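Unit 7. Automation at the Packing Table: Changes in Job Content

Reading before the session: Varnum site report, sections 2 and 4. Bring the task sheet from Unit 6.

7.1 Setting

The Varnum returns center handles mixed consumer goods sent back by customers of three online stores. Goods arrive unsorted. Until April, each returns table was staffed by one person per shift, who picked up an item, checked it, decided on a grade, and placed it in the outgoing row. Holia then installed two-arm stations at part of the line. The site kept manual tables for heavy goods and for anything in damaged packaging.

The report gives 943 items as the daily intake for the tables under study. The figure is for a normal day and excludes the weeks after a holiday.

7.2 Division of the task

For this unit the job is split into four elements:

Reach and grasp
Orient and place
Inspect
Grade

The stations take over the first two. Inspection is shared: the station flags an item, and a person confirms or rejects the flag. Grading stays with a person in all cases.

Item type matters more than item weight. Rigid cartons have flat faces and known sizes. Shoes and plush toys vary in shape, and a shoe may be handled by the upper, the sole or the opening. Soft pouches deform when held, so the position of one end does not fix the position of the other. A two-arm station deals with this by working both ends of the pouch at once. 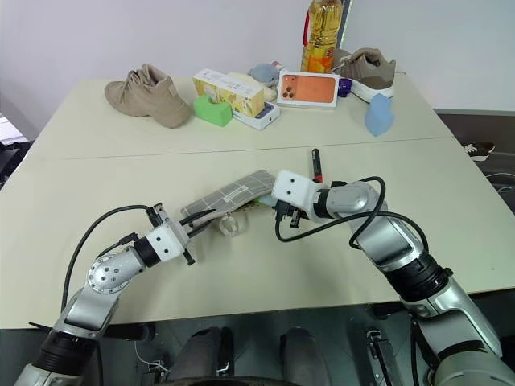

Enriquez objects that the four-element split leaves out the part of the job that took the most skill, namely deciding which item to pick up next. On the manual tables, experienced staff cleared the awkward goods first and kept the cartons for the end of the shift, when their hands were tired. The station applies its own order, and the person beside it no longer has a say.

The objection is accepted here. Treat sequencing as a fifth element when completing the task sheet. It does not appear in the Varnum report because the time study started at the moment of grasp.

7.3 Effects on the people at the line

Physical load. Repeated reaching falls. Standing time does not, and neck strain was reported more often after the change, which the report links to screen height.

Pace. One attendant now covers two stations. Waiting time is broken into short intervals, too short for another task. The site tried assigning label work to these intervals and dropped it after 28 shifts.

Skill. New staff reach the required rate sooner but learn less about the goods. At Wollunano, where a similar line was installed earlier, attendants moved back to manual tables needed retraining in grading.

Pay. Grades were left unchanged at Varnum. Attendants received no allowance for clearing faults, although the written job description now includes it.

7.4 Exercise

Take a stream of 200 items, of which 100 are soft or irregular. Using the rates in Table 3 of the report, work out attendant time per item for (i) a manual table and (ii) one attendant with two stations. State where you have placed sequencing and who carries it out. Show fault clearing as a separate line.

Hand in one page per group, with the completed task sheet attached.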